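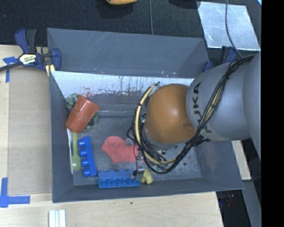 Plaltero open bin, dark gray
Item number 3220
Sold by Arkemar

Plaltero is a large rectangular bin with an open top, for the things which have no other home. In family houses this is mostly toys mixed with something from the kitchen: a plastic cup, a spoon, building blocks, a piece of cloth that somebody pushed in last. You can throw everything in together and sort it in the evening, or keep one bin for every kind of thing.

The inside is one space without dividers. We tried a version with dividers and our customers took them out, so we stopped making it.

Details
Color: dark gray
Shape: rectangular, open top
Inside height: 191 mm
Volume: 64 liters
Lid: not included, sold separately as Brernholm lid
Packing: one bin per carton, ships assembled

About the color
We are asked often if there will be a lighter gray. For the moment, no. Small toys in bright colors, like blue blocks or a light green spoon, are easy to find against the dark walls, and this is what most parents want from it. White or very pale pieces are also easy to see, even when they are thin and lie close to the wall.

Use and care
The floor of the bin gets scuffed after some months of normal use. Hard toys are dragged over it every day and the marks stay. This does not change how the bin works and we do not accept it as a reason for return. Please wash with warm water and a soft sponge. Do not use steel wool — it makes the marks deeper.

Put heavy things in first and soft things on top. Wet cloths should be dried before they go in, otherwise the smell stays in the bin for a long time. Keep away from stoves and heaters.

Stacking
Empty bins go one inside the other. Full bins can be stacked only with the Brernholm lid, two high, not more.

Orders
Single bins are sent from our warehouse in Bárány Street. For kindergartens and shops we print a name on the long side, from 200 pieces. Questions about printing go to Kristóf Jakab at the order desk, mornings until 11:30. The warehouse is closed for two weeks in July, and orders from this time are sent when we open again.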